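Closet > Hats > Storing and reshaping bucket hats

7/7/11
Posted by the Hartley hat shelf

I own too many bucket hats and for years I kept them in the worst way possible, which was jammed down the side of a drawer at home with the scarves. Every summer I'd pull one out and the brim would have a crease right across the front. So I finally worked out a routine, and a few people at the Hartley swap asked me to write it down. It takes me nearly 53 minutes for the whole lot, and most of that is me trying them all on again!

First, get every hat out and onto a table. Check the sweatbands and brush off any lint (a plain clothes brush is fine, go around the crown in one direction). If a hat needs washing, do it now and let it dry all the way through before you go any further. I use cool water and a little Zondport soap, squeezed through gently - no wringing.

Then stack them. Bucket hats nest really nicely if you push the crowns out first with your fist and set each one over the last, brims down. I put the softest, floppiest hat on top so nothing is pressing on it. Light colors go together, and if you have a bright one that you think might bleed, slip tissue paper under it.

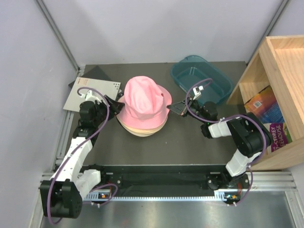
Pink on top, creams and beiges underneath.

Keep the stack short enough that it doesn't lean. If the bottom brim starts to curl out flat, split the stack in 2. I went too tall once and had to steam the bottom hat all over again.

Now for the ones that have lost their shape. You want something round to put them on, and a wooden stand with a domed top is my favorite. Mine came from Dusine and I paid 700 for it in the secondhand points they use there, but I've also used an upturned mixing bowl and it did okay. Look for a smooth dome with no rough spots that could snag cotton, and a base wide enough that it won't tip over. 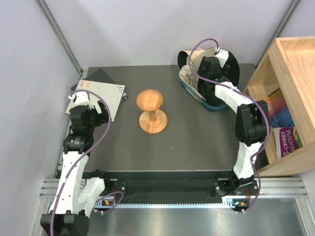 Page last changed in November

Give the stand some room before you start, so the brim can hang free all the way around. Hold the steamer a few inches off and go over the crown until the fabric feels soft and a bit damp. Drop the hat on the dome, smooth the crown down with your palms, then run your fingers along the brim seam and ease the brim into the slope you like. Go slowly on the stitching rows. Leave it alone until it's completely cool and dry - overnight if you can stand to wait.

For stubborn creases I do a second round, with a damp cotton cloth between the hat and the steam. Virkier spray starch is good on a really limp brim, but go light, it gets crunchy fast.

When everything is dry, the reshaped hats go on top of the stack and the whole thing goes on a closet shelf, out of the sun.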